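Subject: Re: [rinulel-weavers] Washing striped table cloths before first use

On a date in March, a member wrote:
> I bought a striped cloth from the Coutinho shop and the label only says
> "wash separately." Is cold water enough, or should I soak it first?
> I'm worried about the red running into the white.

Soak it first. I've done this with 3 cloths from Coutinho and one from Sustitz, and the reds gave off color in the first soak every time. Fill a tub with cold water, leave the cloth in for 15 minutes, drain, and repeat until the water stays clear. Don't leave it folded in the tub — that is how I got a pink edge on the Sustitz one.

After that a cold gentle cycle is fine. Hang it lengthwise so the bands don't pull crooked, and iron on the back while still a little damp.

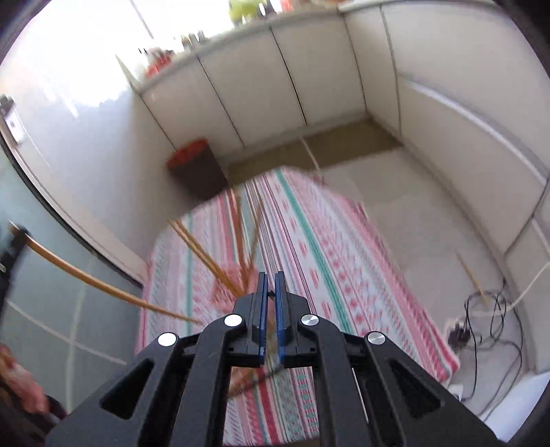 Cloth with lengthwise bands, red next to white and green

On shrinkage, I wrote down the length of my longest one. It was 326 cm new, and it lost 3 cm in the first wash and nothing since. If yours is a tight fit for the table, measure before you hem.

Someone asked last month about the Rilar color catchers. I tried them and saw no difference in cold water. Plain soaking did more.

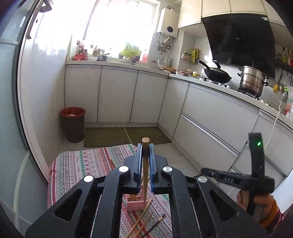 White, red and teal pattern, chopsticks on top

The list archive has a longer thread on setting dye with vinegar, message 421. I don't use it on cotton, but others there do.

--
rinulel-weavers mailing list
To unsubscribe, write to the list with "remove" in the subject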